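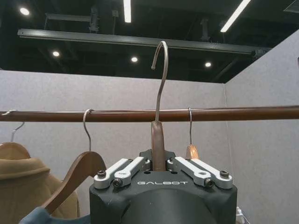

Wenilach Clothing Exchange: Frequently asked questions

When are you open?
Wednesday to Saturday, 10 am to 4 pm. We close on public holidays. Through November we also stay open until 7 pm on Thursdays.

How does the exchange work?
Bring in clean clothes you no longer wear and we give you points for what we accept. Use the points on anything on the rails. Points are kept under your name at the counter, so there is no card to carry.

How many items can I bring at once?
Up to 15 per visit. If you are clearing out a whole wardrobe, email first and we will book you a longer drop-off.

What do you accept?
Adult and children's clothing in good condition, coats, scarves and belts. Check zips and buttons before you come. Colour fading is fine on jeans and work clothes.

What don't you accept?
Underwear, swimwear, socks, school uniforms with a crest, and anything with mould, pet hair or a strong smell of smoke.

Do I have to bring clothes on hangers?
No. Folded in a bag is easiest for us. We do take spare hangers if they are adult size and not bent.

What are the points worth?
A T-shirt is 2 points. Coats and suits are up to 28, depending on the label and wear. The full list is on the wall beside the counter.

Can I just buy something?
Yes. Each point costs 50 cents if you have nothing to swap. Card only.

Do points expire?
They last a year from your most recent visit.

Can I try things on?
Yes, there are two change rooms at the back. The larger one fits a pram or wheelchair.

Can I return an item?
Within a fortnight, unworn and with our tag still on. We put the points back on your name. We don't give cash refunds on points.

What happens to clothes you can't use?
We offer them back to you first. If you don't want them, cotton goes to Kustorgate for cleaning rags and the rest goes in the textile bin on Wekel Street.

Where do I park?
Behind the building, off Wekel Street. The spaces at the front belong to the pharmacy.

Who do I contact about a group visit?
Ask for Ruoxi Yu at the counter or leave a message on the shop phone.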